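Equipment Review: Fluvow Wrist Camera and Soft Finger Set

Reviewed for the Plamdale Shared Laboratory by the Equipment Desk

The Fluvow set consists of a wide-angle wrist camera, a pair of translucent soft fingers, a mounting bracket and a recording program. It is sold to groups that teach robot arms household tasks from recorded examples. The laboratory purchased one set in December and used it for tabletop pick-and-place work until the end of the spring term.

Installation

The bracket fits our arm without an adapter. Fitting the fingers requires a small hex key, which is not supplied. Users should tighten the two rear screws before the front pair, or the camera will sit at a slight angle and the first session will have to be repeated. The printed guide gives these steps in the wrong order. The version on the supplier's site is correct.

Recording

Operators recorded 3000 attempts with the set. Of these, 1529 were accepted for training after review. A further 602 were set aside for relabeling, mainly where the task name entered by the operator did not match the object handled. The remainder were discarded.

The program starts and stops each recording with a foot pedal, and operators learned it within one session. Saving is slow. Long recordings hold up the next attempt, and the progress bar does not move until the file is nearly complete. Of the discarded attempts, 219 were lost when the program closed during a save. The current update appears to have corrected this fault, but users of the earlier version should install it before collecting anything of value.

Camera and fingers

The lens takes in a great deal of the room. This is useful for learning, as a trained policy can draw on the table edge and nearby furniture as well as the object. It also means that people in the background will be recorded, and laboratories should settle their consent procedure before work begins. The image is circular with black corners, and the correction tool included with the software crops more than we would like. We kept the original files and corrected copies separately.

The finger takes up a large share of the view. Small items close to its surface can be hard to judge during labeling, and bright highlights on the glossy material add to the difficulty. The Dustska fingers used previously were narrower but marked quickly.

Rating: 4 out of 5

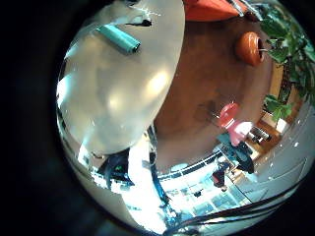 DATA COLLECTION / TABLETOP TASKS

Wrist view with the teal cylinder near the upper end of the finger and a terracotta pot and a leafy plant farther back. Sets may be reserved through the Amarasinghe Room equipment list.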